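Wesavstead Open Day Recordings

Data card and readme, version 4

Summary

This folder holds the recordings made during the open day at the Oltero lab in Wesavstead on Sat 11 October. Visitors watched two-arm table work and, if they wanted to, took a turn at driving the arms themselves. Every run that was started is in here, including the ones that were stopped early. The total is 411 episodes.

The set was put together for people who want to look at how beginners operate a pair of arms compared with staff. It is small and it was collected in one room in one day. It will not train a general policy, and we would not suggest trying.

Contact for questions about the files: Thierry Jacquet.

How the day was run

Visitors booked a slot through Pretix and came in small groups. Each group got a short talk, then a demonstration by a staff operator, then open time at the table. Walk-ins were let in when a group had space. Children could drive the arms with a parent next to them, but no children's runs were recorded.

The demonstration was always given first, so visitors had seen the task done before they tried it. Keep this in mind if you use the visitor runs as a sample of untrained behavior. They are people who had watched someone else do it a few minutes earlier.

Staff operators changed over during the day. The operator field tells you whether a run was staff or visitor. It does not tell you which person, and we did not keep a list that would let anyone work it out.

Tasks

Bag work. The operator brings an arm up to a shopping bag standing on the table and either places an object in it or takes one out. Bags were swapped between groups, so the size and stiffness vary. Lined bags turned out to be harder for visitors, who tended to catch the lining with a fingertip on the way out.

Lamp work. The operator moves the head of a desk lamp to a marked angle. Only staff did this one after the first group, when a visitor tipped the lamp over. There are 91 lamp episodes.

Handover. One arm picks up an object from the mat and passes it to the other. Visitors liked this best and asked to repeat it, so it makes up most of the visitor runs.
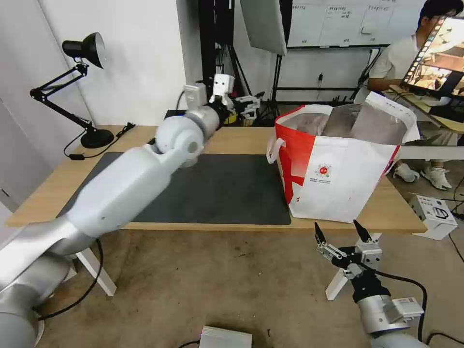

Furniture was left where it was between groups, but the lamp and the bag were moved by hand at each reset. We did not measure their positions. If your work needs the start pose of an object, you will have to estimate it from the first images of the episode.

Lighting was set in the morning and changed once, after lunch, when glare on the table got bad. The session field has "am" or "pm" so you can split on this.

File layout

Each episode has its own folder, named by number. Inside there are:

video: color recordings, one file per view
joints.csv: joint positions for both arms, with time stamps
grip.csv: gripper opening for both arms
meta.txt: task, operator type, session, outcome, notes

The outcome field is "done", "stopped" or "unclear". It was filled in by the person at the desk while the run was going on. We checked the "unclear" ones again in the following week and changed a few. Please do not read "stopped" as a failure in every case — some visitors just ran out of time in their slot.

No run is longer than 2000 time steps. Longer ones were ended by the software and are marked "stopped" with the note "limit".

Known problems

The grip.csv files for the first group have a fixed offset on one side. The raw values were kept. Subtract the first reading if you need a true zero.

A few notes in meta.txt are in French. They have not been translated.

Background in the recordings

The lab was in normal use during the open day, and people can be seen in some of the views. Staff agreed to this beforehand. Visitors were asked at the door and signed a form, and anyone who said no was not recorded at the table. If you were there and want a run taken out, write to us with the time of your slot and we will remove it from the next version.

Changes

Version 4: outcome labels corrected, two duplicate folders removed.
Version 3: gripper files added.
Earlier versions were internal. They included practice runs from August that used a different table height, and those are no longer part of the set.

Terms of use

Free for research and teaching. Please name the Wesavstead Open Day Recordings and give the version number. Do not try to identify people in the video. For commercial use, ask first.

Thanks to Engebretsen for the loan of the tables and for helping with the setup the evening before.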